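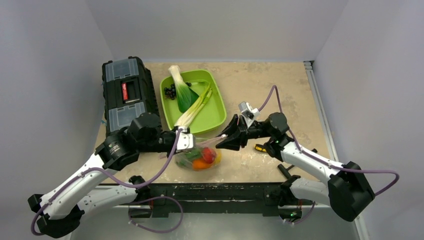 Bench, May. Two arms, toolbox, green tray, bag of produce.

Filed under: Notebook > Scheduling and recurring jobs

We use cookies to remember your preferences and to see which pages get read. Accept all | Manage settings

Recurring records, second go at it. Piyumi wants a decision on whether we pay for the Pramanik add-on or carry on with our own nightly script. I said I'd give the add-on a fair run before complaining. Complaints follow.

Setup. Sandbox copy of the customer database, 51 service contracts, each one meant to produce a follow-up visit record on its own repeat rule. Most are monthly, a few quarterly, and there are the awkward ones Brarnden insisted on (last working day of the month, skip August). Our script handles those with a pile of if-statements that Sajib wrote and I have been afraid of ever since.

The Pramanik sales page says "any record, any schedule, no code". I've read that sentence on other people's sales pages. Installed it at 9.40, had the first rule saved by 10.15, and most of that time went on permissions. The add-on wants edit rights on every object it might ever touch, including ones we'd never give it. You can cut the list down afterwards, but the help page for that is out of date and the menu it names has gone. Found it under Sharing in the end.

First run, plain monthly rules only. Worked. Records came out with the right dates and the right owner. Fine, but our script does that too and costs us nothing.

Second run, with the awkward ones put in. Three things:

The "last working day" option doesn't know about bank holidays unless you load a holiday table by hand. You can import one from a spreadsheet. It took the file without a murmur and read the dates American style, so anything up to the 12th had day and month swapped. No warning. I only spotted it when a visit landed on Christmas Day and another rule skipped a perfectly ordinary day in March.

Copied fields are copied as they were when the rule was saved. If the parent contract changes its contact, the next child record still gets the old one. There is a tick box called "Refresh from source" and I had it ticked. It refreshes the name and leaves the lookup fields alone. I can't tell if this is a fault or somebody's idea of a feature. Asked their support, got a link to the same help page.

Deleting a rule leaves the future records it has already made. Ours does the same, to be fair, and we've been caught by it. 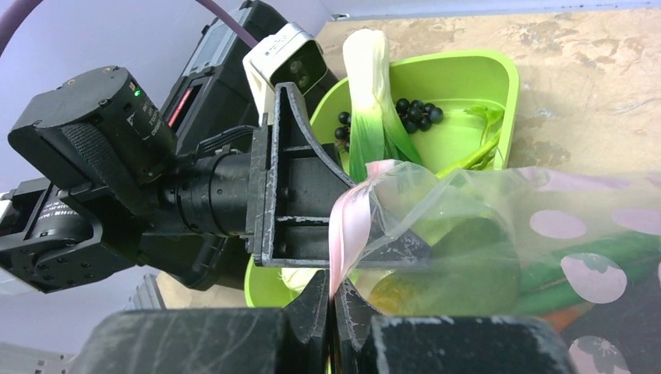

Then volume. Pushed it up to 89 rules by cloning the Wivberg set and set them all to fire at the same minute, which is a nasty thing to do but also exactly what Wivberg will do on the first of the month. All the records arrived. 5 of them arrived twice. Ran it again with the start times spread out and got no doubles, ran it bunched a third time and got doubles again, different ones. So my guess is two workers picking up the same job, with nothing checking whether the record exists already. It's a guess. I can't see inside the package and the log only says "Completed" in green, doubles and all. I don't trust a log that has one word in it.

Sajib looked over my shoulder at this point and said our script would fall over long before 89. He's right that it's slow. I haven't seen it fall over. Put the same set through it after lunch: finished, no doubles, and slow enough for me to make tea and come back to it still going. Slow at night doesn't bother me. He thinks it will bother us when Skinside come on board, since they want visit records made during the working day. That was news to me. If it's true it should be written down somewhere other than Sajib's head.

Things I haven't tested and won't claim anything about: clocks going back, rules owned by a user who has been switched off, and what happens to the rules if we stop paying. The last one matters most to me and the contract wording is vague. "Functionality may be limited" could mean anything.

Where I've got to. The editing screen is better than ours by a long way, and Piyumi could change a rule herself without coming to find one of us. That's worth some money. The engine underneath I wouldn't put in front of a customer yet. A duplicate visit means an engineer turning up to a job that's been done, and we're the ones who get the phone call.

Piyumi asked if we could buy it for the screen and keep our script for the actual creating. Possibly. The rules are stored in a custom object we can read, though the repeat pattern is squashed into one long text field with its own little language. Sajib reckons he can parse it in an afternoon. I've written that down with his initials next to it.

To do:
- send Pramanik the doubles, with record IDs and start times
- redo the holiday table with the dates typed out year first
- ask Skinside directly about daytime runs
- trial ends before the Brarnden call, so export the rules first
- unique key on contract plus visit date, on our side, whichever way this goes (should have had one years ago)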